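Forum > Around the House > Cleaning and Laundry
Hanging cleaning cloths on a wooden rack, yes or no?
171 replies, 3,626 views

gosselin_st
Posted in August, 9:12 pm
I picked up a wooden clothes rack for the back hall, reddish-brown finish, pegs and short arms coming off a pole. My plan is to use it for dust cloths and microfiber between cleanings. My sister says I'm going to ruin the finish hanging cloths on it. Does anyone do this long term? I don't have wall space for hooks.

Prakash Naidu
I do it. Pink cloth over one of the lower arms, and the upper peg stays free for a jacket.

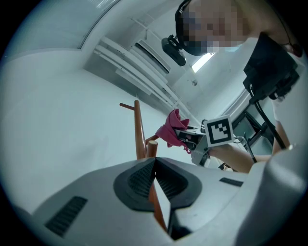
The trick is to wring them hard first. If a cloth drips, it goes over the tub until it stops, then it goes on the arm. I've had mine up for 10 months and the arms look the same as when I got it. What finish is on yours? Oil and varnish are different animals.

gosselin_st
No idea on the finish. The tag only says Flirnier and a model number, 2,066. It feels smooth and a little shiny.

plainlaundry
Shiny is probably varnish. You'll be OK for a while, but I wouldn't do it. I had one from Plidell and the varnish went white on the arm I used most. Took a summer. Put the cloths on a wire rack and keep the wood one for coats.

Prakash Naidu
Were you wringing them out?

plainlaundry
By hand, yes. Not everybody has strong hands.

Eftychia Karras
I'm between you two. Wood is fine if the cloth is spread out. The problem is when it gets dropped on in a wad, and the middle stays damp for a day and starts to smell. Microfiber is bad for this, especially the thick terry kind. Mine gets bunched up like this all the time, and I have to go back and shake it out.
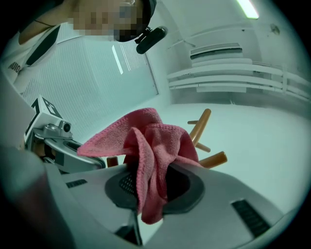

Linked from my post: "Looking After Microfiber," Stindgate Home Notes
Reading time: 2 min

Short version if you don't want to click. Wash them apart from cotton towels or they pick up lint. Skip the fabric softener. Low heat or no heat. Fold them flat once dry. For the rack, fold in half over the arm and pull the edges straight.

gosselin_st
Thanks. Does the pink bleed? I have some bright ones and the wall behind the rack is white.

Eftychia Karras
Wash them alone the first couple of times. Mine left a little color in the sink and then quit.

plainlaundry
Still say wire rack. They're cheap and you can fold them away.

Prakash Naidu
He said back hall. A wire rack takes up the whole floor in a hall.

gosselin_st
She, but yes, it's a narrow hall. I'm going to put a coat of paste wax on the two lower arms and try it with the cloths folded in half. I'll post again if it turns white.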